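Vuklow folding table, six months in

I bought the Vuklow folding table in June to replace a card table that had lost a leg lock. It was on the shelf at Dlamini in Rirkthorpe and came home in the back of a hatchback with the seats down. At 20 kilos it's heavier than I'd like. One person can carry it, but the stairs are slow going.

Setup takes 3 minutes. The legs fold out and click, and the feet screw in or out to suit an uneven floor. Ours needed adjusting again after the first month — the back left one creeps.
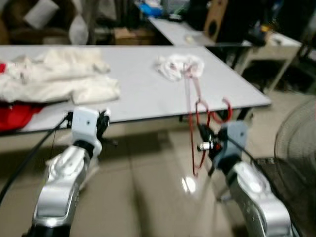
The top cleans up well enough. Tea and texta came off with dish soap. Superglue didn't, and I've stopped trying. There's a slight flex in the middle if you lean on it, so I wouldn't clamp a vice there. My neighbour Marcelino has the older Zernbridge, which is stiffer but a pain to fold.

The carry handle is the weak point. The stitching had started to go by spring, and the shop replaced it without any argument.

4 out of 5. I'd buy it again, though I'd look for a lighter colour of handle, as the dark one leaves marks on the wall.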